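Monday, nearly teatime, kettle on, so quick one.

Still on the fruit thing. I keep buying lemons as if I run a café, then they go hard at the bottom of the bowl. So this month the rule is: fruit gets cut and put out where people can see it. Board, knife, plate. Done.

The board is the bamboo one with the metal handle on the short end. Came from Sukley in the sale, after I'd been eyeing up a daft marble one from Tomamis for ages. Very glad I didnt. Bamboo is light, I can lift it with one hand and it doesn't sulk if it gets a splash of juice. Oil it every 2 weeks or so. I forget.

Lemon slices stay on the board, for water and tea. Cherries go on a plate of their own, otherwise everything tastes of lemon (learnt that the hard way). Plain off-white plate, low rim, so nothing rolls off onto the floor and under the cooker. Lime and spare lemons wait beside the board, no bowl. Bowls are where fruit goes to be forgoten.

Cherries on the board in the first one, on the plate in the second:
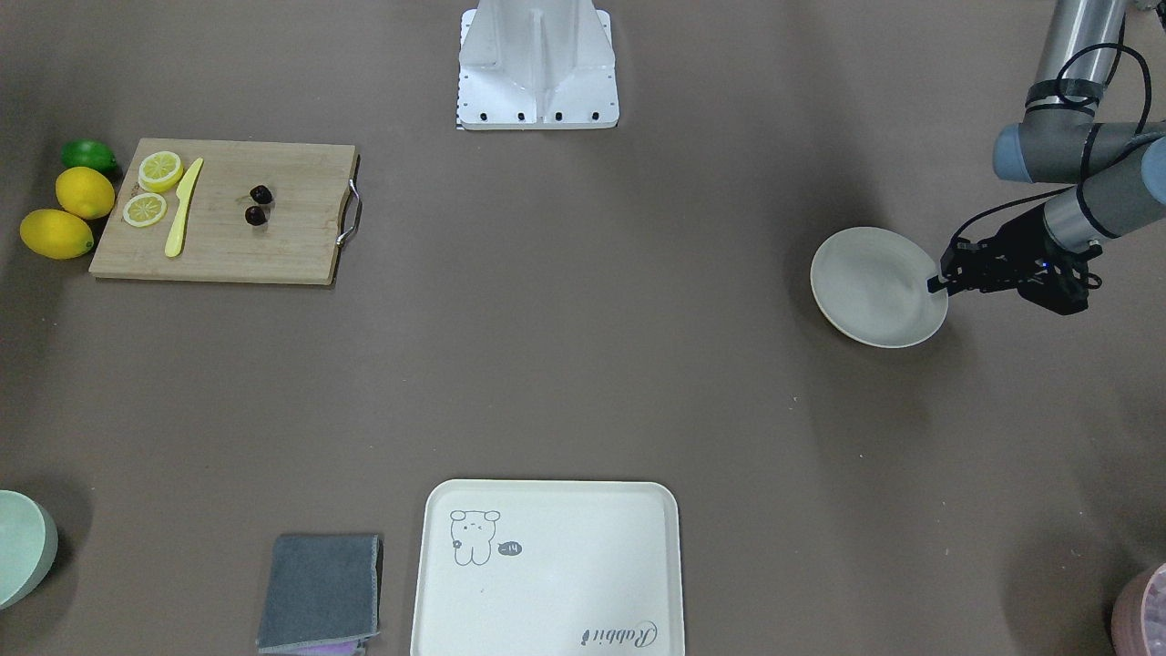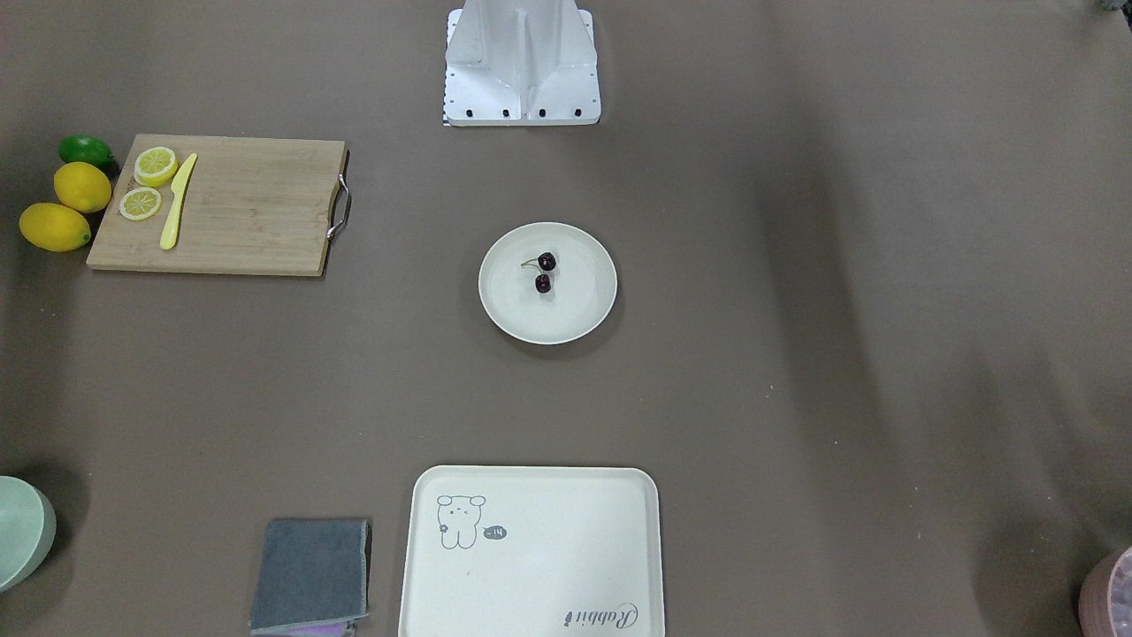 What I'd change

Bigger plate, maybe. Two cherries look a bit lonely on it, four would be better. Also want a small dish for pips, there's a Pawłowska one I like but not at that price.

And the yellow knife. It's plastic, it's fine for soft stuff, on a tough lemon I'd get the proper one out of the drawer.

Right, kettle's boiled. Jam post later in the week if I find the jars.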